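My town's new bins can talk, sort of

Zulton council switched on its "connected streets" scheme in July, and I've been meaning to write about it ever since (you know how the summer goes). There are 174 sensors dotted between the market and Loreck Road, in the lamp posts, the bins and the car park by the library. 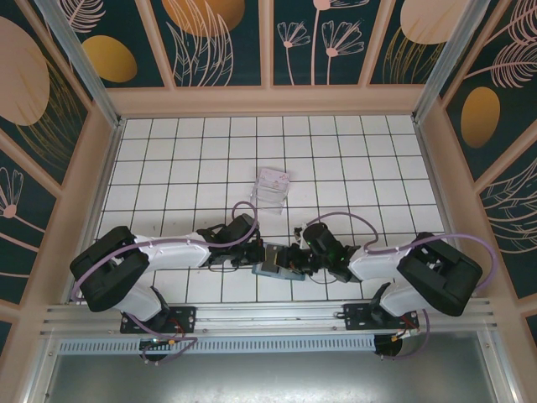
I went in a bit grumpy, I'll admit, having paid for parking there for years. But the little board outside now tells you how many spaces are left, and last week it said 4, and I got one of them!

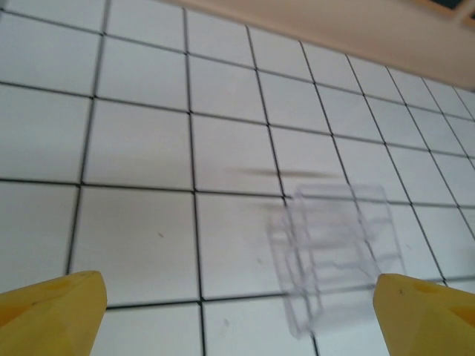

Filed under: Town life

The lamps on Marley Lane I'm less sure of. They dim at eight, which feels early to me with the nights drawing in, so I've written to the council and will let you all know what they say.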